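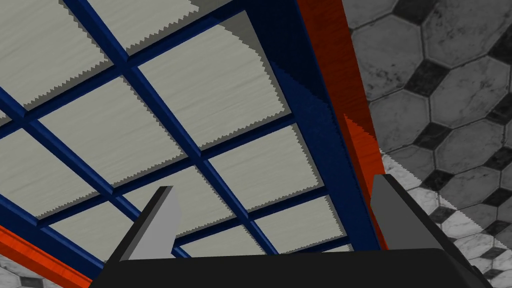 Nuteretti has finished the first simulated set of grasping examples for its two-finger gripper, the company said on February 28, 2024. The set holds 900 runs recorded from the gripper's point of view, 393 of them on latticed furniture. Floor textures and lighting were changed between runs. Reviewers rejected 31 runs for bad contact data. Milell will train on the rest, and a further 300 runs are due in August.

Contact: Ronero newsdesk | © 2024 Ronero | Back to top
2 comments · 14 shares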